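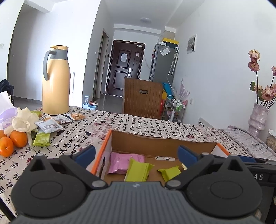 Snack box, packing notes – August 15, 2023

Carton: the orange and white printed one, plain brown inside. Weighed empty with flaps taped back, 184 g. Posteck takes up to 1000 g at the small parcel rate, so that leaves 816 g for food and filler. Weight won't be the problem with snacks this light. Space will.

Bars. The lime-green ones are the awkward item. Flat on the floor of the carton they take up too much room and everything else rides on top of them. Standing up they use the height, but they lean if there is nothing beside them. Bent wants them all standing along one wall. I would put the soft packets in first and use them to hold the bars up. Try both before we write the packing sheet.

Pink packet: toward the left for now. It can move if the bars need that wall.

Small packets: leave these on the cloth by the thermos until the larger things are in. They go in the gaps. If they go in early they end up underneath and we have to dig them out again.

Mandarins: not for this box. Posteck quotes 7 days to the farther addresses and I don't want fruit sitting in a closed carton that long. They can stay on the table for whoever is working.

Label strip: keep it out of the way of the food. In June we had one slide under the packets and Oranuch Khunthong had to empty a finished box to find it. Stand it against a wall, or tape it to a flap at the end.

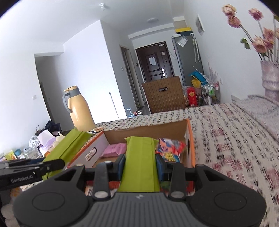
The colorful bags go on the right side, pushed up to the wall. They give when pressed, so they will take up whatever space is left, but don't force them. Test for too full: flaps should meet without a hand holding them down. If they spring back, take out one small packet and try again.

Filler – Qiu paper, crumpled, top layer only. Tried it on the bottom last time and it just lifted everything toward the flaps.

Shake test for the first closed box: turn it on each side, set it down, open it, note what moved. Write it down before repacking (I didn't last time and had to guess).

Order so far:
soft bags right
pink packet left
bars standing between
small packets in gaps
paper
label check, then tape

Still to do: ask Flelter if the 300 g assortment can come without its tray. Bent Vídalín has the number. Tape is low, one roll left after today.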